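### 4.3 Marker dropout during close work

The most common fault in the Damstead recordings was loss of wrist tracking. Each handheld gripper in the Nandetti rig carries a cube marker, and its pose is solved from the faces that the overhead view can resolve. We logged 423 episodes in May. In 80 of them the pose of at least one gripper froze or jumped while the fingers kept reporting normal width. Figure 6 shows the work at hand: (a) from a gripper, (b) from the head.
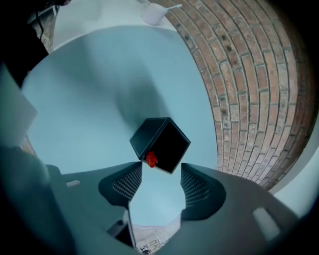
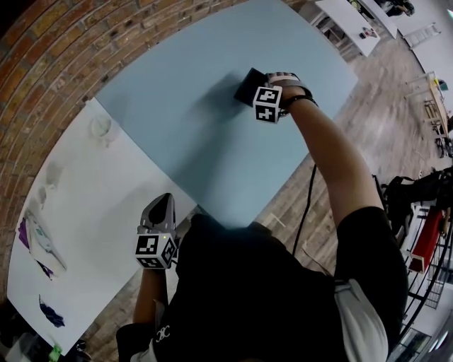 **Figure 6.** Tabletop work with the handheld grippers. (a) A black cube at the fingertips. (b) Two grippers in use, each with a cube marker; the right hand is over the blue tabletop.

Why was the fault not caught during recording? The Jidov logger checked only that a pose message arrived on time. When the solver lost the marker it repeated the last valid pose with a fresh timestamp, so the stream looked healthy and the operator got no warning.

The repeated poses did harm later. A policy trained on the unfiltered set was run on the Bravo arm at reduced speed. On one trial the arm held still above the table, then closed a large position error in a single command and struck the surface. The force limit tripped and the arm stopped. There was no injury, but one finger mount cracked and had to be replaced before testing went on.

We traced the motion to training segments in which a frozen pose was followed by a jump. Most of these came from folding and wiping, where the wrist rolls and the marker turns edge-on to the view. Pick-and-place episodes were affected less often, and their gaps were shorter.

Two changes were made. The solver now sends an invalid flag when it loses the marker - it no longer repeats the old pose - and the logger sounds a tone if the flag stays up for more than 300 ms. Episodes with a longer gap are dropped before training. Shorter gaps are filled by interpolation, and we have not tested how much error this adds during fast wrist rolls.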